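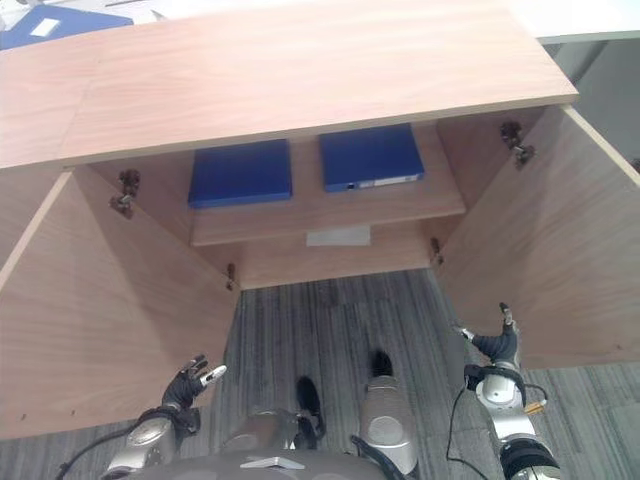
Both doors fully open, blue binders on the shelf.

# Cupboard doors and binders: tips for the planner

These are the settings we keep coming back to when we teach a humanoid to work in an ordinary office cupboard. Names are from our own setup (Kauppinen for planning, Ident for perception), but most of it carries over.

**Open the doors all the way first.** A half-open door is the worst obstacle you can give an arm planner. Get the doors wide, save the hinge angles, then add both panels to the collision map as fixed boxes.

**Plan the elbow as well as the hand.** Our early paths got the fingers to the shelf and put the forearm into the door edge. Set the clearance at the elbow to 15 mm and leave it there.

**Don't trust colour alone.** A blue binder is easy to pick out against wood, but two of the same blue can merge into one blob.

- Ask Ident for edges as well as colour.
- Use the spine label if it can be read.
- Drop any match that doesn't hold for 7 frames. 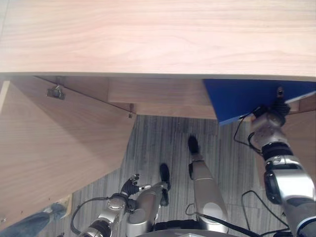 **Mask the robot's own arms.** Hands, wrists and cables take up a lot of the view when the head is tilted down. Render the arm model into the mask each frame, and pad it generously around the wrist – loose cable isn't in the model.

**Slow down near the desktop.** The underside of the top is hard to see from head height. Cap the hand speed once it passes the front edge.

**Keep the failed runs.** Tyra Torvik went through 147 logs in September and found more than 7 bad grasps that came from one stale hinge angle. Clear the saved angles whenever the robot shifts its feet.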